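Gripper pads, bin lids and a bad latch

1/4/19

The student manipulation project started up again this week after the break, and I have taken over the notes from Geert Vermeulen, who is busy finishing his thesis. His were better organized. Mine will at least be searchable.

For those who haven't followed along: we are six people with access to one lab bay, and the goal for the January term is a set of two-handed household tasks done with hand-held grippers. The task list came out of the Himberg challenge rules, which we are not entering but which save us from writing our own. Task 4 is opening and closing a lidded storage bin. I signed up for it on the theory that a lid is a simple object.

Most of the first day went to the fingers. The tips are blocky and hard, and bare they slide on smooth plastic at any force I would want to apply. The fix from last year is a dark pad over the inner face of each finger, folded over the front edge. It works well for boxes and poorly for anything thin, and the pads wear at the top seam first. I went over both of them between runs.

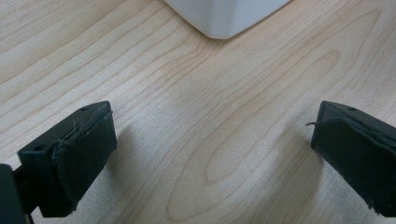

Right-hand pad with a loose thread at the upper edge; fraying on the left one too.

A thread like that has no effect on grip that I can measure. It does matter for the vision side. Pavmont, our segmentation script, was trained on clean fingers and now and then decides that a stray fiber is part of whatever is being held. Mansour, the older script, doesn't have this problem, as it barely finds the fingers in the first place. I have a pair of nail scissors in the drawer now. Trim, don't pull: pulling opens the seam and you will be cutting a new pad within the hour.

On to the lid. The written procedure has one gripper steady the tub while the other takes the lid by its edge. With a shallow tub and flared walls, the steadying hand has very little to work with, so I spent most of the afternoon on variations. Pressing a finger flat along the top of the lid gives good control of tilt and almost none of sideways motion. 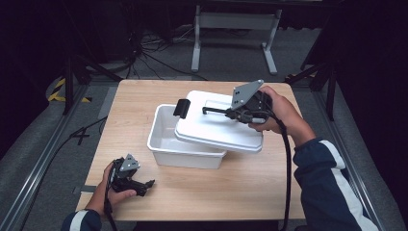 The clip tabs are the other half of the problem. They stick up when released, and if the lid comes back down at an angle a tab can end up between the lid and the rim. By hand you would feel this and back off. Through a gripper you feel a general stiffness, which is also what a correctly seated lid feels like. Geert's notes suggest listening for the click. I have added that to the procedure, with a question mark.

Totals so far: 133 attempts recorded, 62 of them usable. The rejects are mostly mine and mostly from the first day, when I kept letting go before the lid had come to rest. We need 400 usable ones before the Vistetti training job is worth queuing, and at the present rate that will take up most of the month.

Two changes for next week. I want the cables routed farther back on the wrist — they drag when I reach across the table, and the drag shows up in the force log as a slow drift. I also want to try a thinner pad on one side only, to see if it gets under the lid edge without giving up too much friction. If anyone reading has padding material that holds up to repeated folding, leave a comment with the thickness.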